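Kinderseiten: Wissen für zu Hause
Becher, Tasse, Krug: Woraus trinken wir?

Jeden Tag benutzen Menschen Trinkgefäße. Manche halten viele Jahre, andere werden nach einem einzigen Getränk weggeworfen. Auf dieser Seite erfahrt ihr, worin sie sich unterscheiden und wie man einen Tisch mit Getränken ordentlich herrichtet.
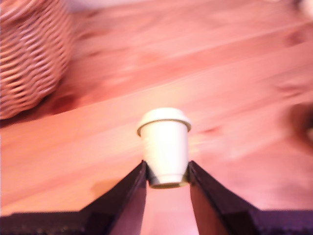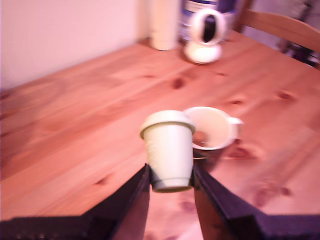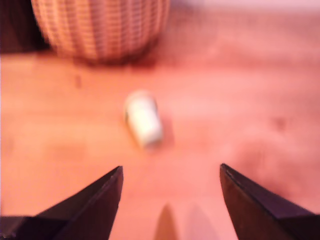

Becher, Tassen und Körbe gehören in vielen Haushalten zum Alltag.

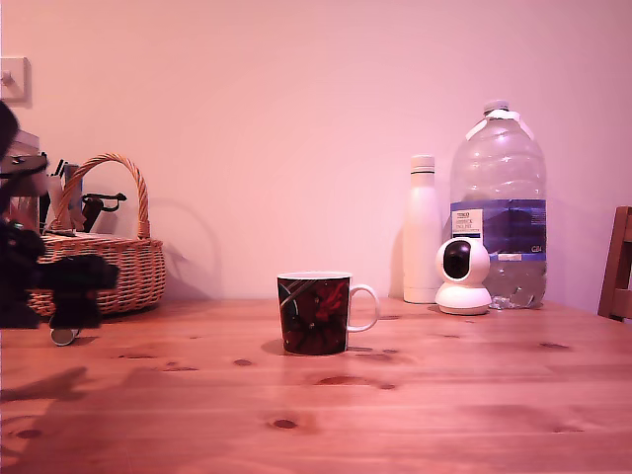 Der Einwegbecher
Ein Einwegbecher für heiße Getränke besteht meistens aus Pappe. Pappe allein würde schnell aufweichen. Deshalb trägt sie innen eine sehr dünne Schicht aus Kunststoff. Der Becher ist unten schmaler als oben, damit man viele davon ineinander stapeln kann. Ein Deckel schützt vor dem Verschütten und hält das Getränk länger warm. Wegen der Kunststoffschicht lassen sich solche Becher nur schwer wiederverwerten.

Die Tasse mit Henkel
Tassen werden häufig aus Keramik hergestellt. Keramik ist gebrannter Ton. Im Brennofen wird er hart, und eine Glasur macht die Oberfläche glatt und dicht. Der Henkel hat eine wichtige Aufgabe: Er wird nicht so heiß wie die Wand der Tasse, und ihr könnt sie sicher anfassen. In eine kleine Tasse passen 200 Milliliter.
Kaffee, Tee und Kakao hinterlassen manchmal braune Ränder. Sie lassen sich mit warmem Wasser, Spülmittel und einer weichen Bürste entfernen.

Flasche und Kanister
Isolierflaschen haben oft eine doppelte Wand. Zwischen den beiden Wänden befindet sich fast keine Luft, und die Wärme kann nur langsam entweichen. Große Wasserbehälter aus durchsichtigem Kunststoff haben den Vorteil, dass man den Wasserstand von außen erkennt. Volle Behälter sind schwer. Bittet beim Tragen einen Erwachsenen um Hilfe.

Den Tisch herrichten
1. Wischt die Tischplatte mit einem feuchten Tuch ab und trocknet sie nach. Holz verträgt keine Pfützen.
2. Stellt hohe Flaschen nach hinten und die Tassen nach vorn.
3. Haltet Abstand zur Tischkante.

Für Kleinteile wie Löffel und Servietten eignet sich ein geflochtener Korb. Körbe werden unter anderem aus Weide oder Rattan geflochten und sollten trocken stehen.

Wörter zum Merken
Glasur: eine glasartige Schicht auf Keramik
Maserung: das Muster im Holz
Astloch oder Ast: die Stelle, an der früher ein Zweig aus dem Stamm wuchs

Text: Frida Lauritsen
Fachliche Durchsicht: Attila Illés
Das nächste Thema im November: Wie kommt das Wasser in die Leitung?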